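Home Galleries Small Furniture Repairs Contact

3 min read

The Little Cabinet: Worth Keeping?

Every few months somebody tells me that old wooden things were built better than new ones. I have my doubts. Some were, and a lot of them went to the dump decades ago, so we only get to admire the survivors. The desk cabinet in this gallery is a survivor of a kind, and I've been asked to say nice things about it. I'll try.

It came from the Zawadzka clearance in January, in a box lot with two lamps and a broken clock. I paid 45 dollars for the box, and the lamps were what I wanted. The seller's tag said "antique, light wear." I don't believe the first part and I can tell you the second is wrong. There's no maker's mark anywhere I've looked, only 2638 in pencil underneath, which Alina Oprea thinks is a stock number and Xuelian Kong thinks is a phone extension. Neither of them has convinced me.

1. The drawer, pulled partway out

The reddish-brown finish still shines on top, I'll give it that, but the front edge has chipped down to pale wood almost the whole way across. The white handle is chipped too, and there's clear packing tape over and around it. Packing tape is sold for boxes, and I have never seen it improve a drawer.

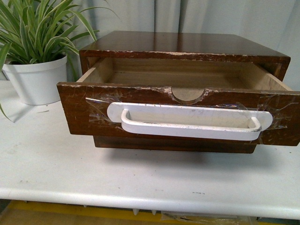 Els Van Acker wrote in to say I'm being a snob about tape. She has had a kitchen drawer taped for three years, it opens twenty times a day, and she would like to know what exactly I think a screw would add. She also says that refinishing a cabinet this small costs more than the cabinet, and that most people who say they'll strip and stain something over a weekend still have it in the garage the next summer.

Fine. The second point I accept. I have a chair in the garage.

On the first, I'd still want to see the screw holes before I agreed that tape is a repair. If the holes are stripped, a bit of dowel and glue would settle it in an evening, and the handle could go back on properly – or come off for good. The finger notch makes me wonder why anybody wanted a handle on there in the first place.

2. On the table, with the spider plant

Both drawers have the same half-round notch at the top, and the lower one has no handle at all. It also has much the nicer face of the two, with streaky, warm brown grain and far less damage. I'd like to think that's what the upper drawer looked like once, but I wouldn't put money on it.
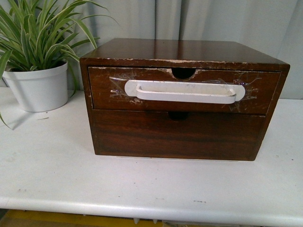
Two drawers, one handle, and a striped spider plant to the left.

Sun-ja Ryu has offered to take the cabinet for stamps and envelopes, tape and all. I've told her she can have it on Sunday if she promises not to call it an antique.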